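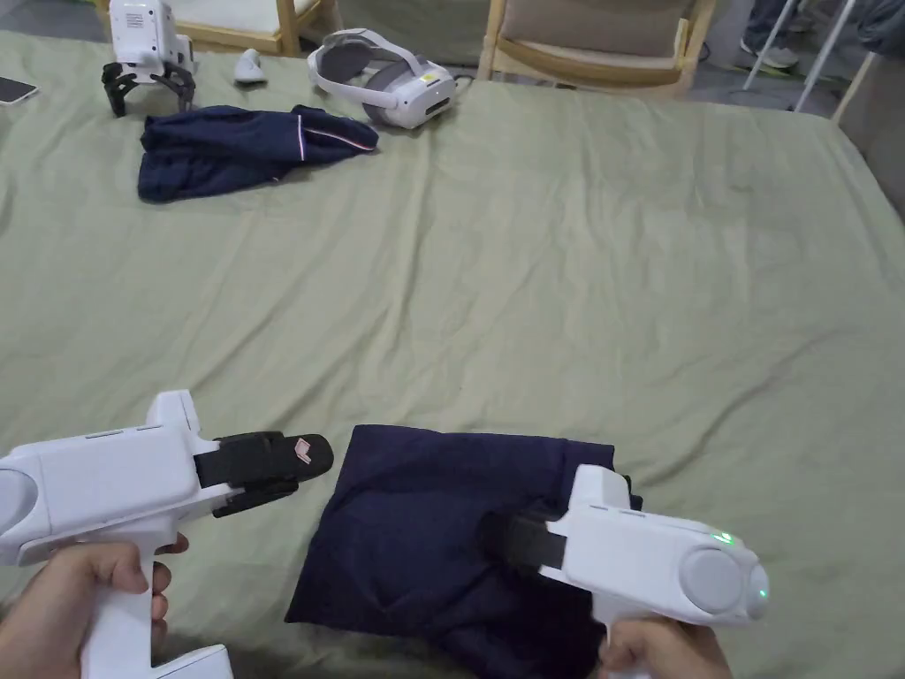 Photo: Jingyi Peng

How to fold dark clothes on a bed

A bed or a mattress makes a good folding table. It is wide, it is at a handy height if you sit or kneel, and you can spread out a whole pile without anything ending up on the floor. The drawback is that it is soft. Fabric sinks into it and creases in the cover get pressed into whatever you fold. The method below allows for that and works for T-shirts, sweatshirts, pyjama tops and most other soft things.

What you need

A bed or mattress with a plain cover
The clean clothes, fully dry
A piece of stiff card, a little narrower than your shelf (optional)
A lint roller for navy and black items

A pale cover is best for dark clothes. Navy on sage green or beige is easy to see, so you can find the edges of a sleeve or a hem quickly. On a dark cover you will be feeling for them.

Step 1. Clear a space

You need a clear patch a bit bigger than the largest garment laid out with its arms open. Move phones, chargers and game controllers to one side or on to a chair. Small things roll towards you as soon as you lean on the mattress, and a cable under a shirt leaves a line across it.

Smooth the cover with the flat of your hand, working from the middle outwards. It does not have to be perfect. Wrinkles at the far side make no difference.

Step 2. Lay the garment face down

Hold it by the shoulders, give it one shake and lower it with the hem towards you. Pull the side seams straight. On a soft surface, pull gently with both hands at once, one on each side. If you pull one side only, the whole thing slides.

Turn it the right way out first if you need to. Roll dark clothes for lint now, before folding, then do the front quickly at the end.

Step 3. Fold in the sides

Bring one side in to a line running down from the middle of the shoulder. Fold the sleeve back on itself so that it lies along the body. Do the same on the other side. You should have a long strip with straight edges. If you are using card, lay it at the neck end and fold the sides in over it, then slide it out.

Step 4. Fold up from the hem

Take the two bottom corners and bring the hem up to just below the collar. Hold the fold with one hand while you smooth with the other. Thin shirts can be folded once more. Sweatshirts are better left at one fold, as a third layer springs open again.

Step 5. Square it up

You now have a rough square. Look for corners poking out and tuck them under. If the lower edge has bunched, do not press it harder into the mattress. Lift that edge slightly, draw it towards you and lay it down again. Pinch only the top layer when you want to shift a crease, or you will drag the layers beneath with it.

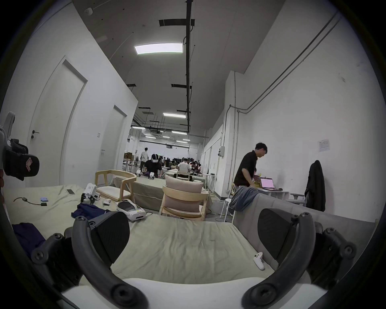 Two mattresses in the long room, with dark clothes lying on one of them.

Step 6. Move the pile

Slide one hand right under the folded item and keep the other on top. Put it straight on a shelf or a firm chair seat. Piles built on a mattress lean over after four or five items, and you end up doing them again.

Working with a second mattress

If you have the room, keep unfolded clothes on one mattress and fold on the other. Ayman Mansour at Wilari does it this way and keeps the unfolded side for odds and ends as well. Leave enough floor between the two to kneel, and keep power cords out of the part you walk through.

Common problems

The folds are uneven: the side seams were not straight at step 2.
The fabric shows faint lines: smooth the cover again, or lay a towel down first.
The collar is squashed: stop the hem lower down.

Contact us | © Wilari 2/7/25 | Back to top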